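# How a Gripper Picks Up a Shirt

*A Workshop Sheet for young builders, from the Ilmont Shared Workshop*

A gripper is the part of a robot that holds things. Your own hand has many joints and can feel what it touches. The gripper in this sheet, called Clikel, has two fingers, and they do one job: they close together and they open again.

Members of the workshop built Clikel from a kit of 35 parts. It is a hand-held tool, so a person carries it and decides where it should go. Builders may also take it home and practise at a desk.

## Why cloth is difficult

A wooden block keeps its shape when it is lifted. A shirt does not. It folds, droops and slides, and each time it is picked up it hangs in a different way. Clikel must pinch enough cloth to hold it firmly.

Checked cloth is useful for practice. The lines of the pattern bend wherever the cloth bends, so a builder can follow each fold by eye.

The fingers are edged with dark blue on the inside, where they meet the cloth. The metal arms beneath them are linked, and the silver screws mark the joints.

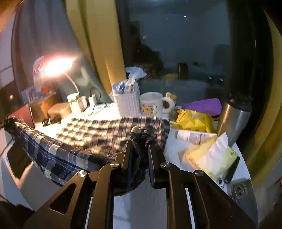 ## How the fingers move

1. The builder holds the tool so that the fingers are on either side of a fold.
2. The linked arms move, and the fingers come together.
3. The cloth bunches up between the fingertips.
4. The builder lifts slowly.

A screw that is too tight will stop its joint from turning. A screw that is too loose will let the finger wobble. Check every screw before starting.

## Rules for building at home

- An adult must be present whenever tools are in use.
- Keep fingers and hair away from the joints.
- Do not touch a desk lamp that has been switched on.
- Stop after 18 lifts and let your hand rest.

Builders who have finished this sheet may go on to Lumbao, our sheet about wheels.

Ilmont Shared Workshop, November 3, 2023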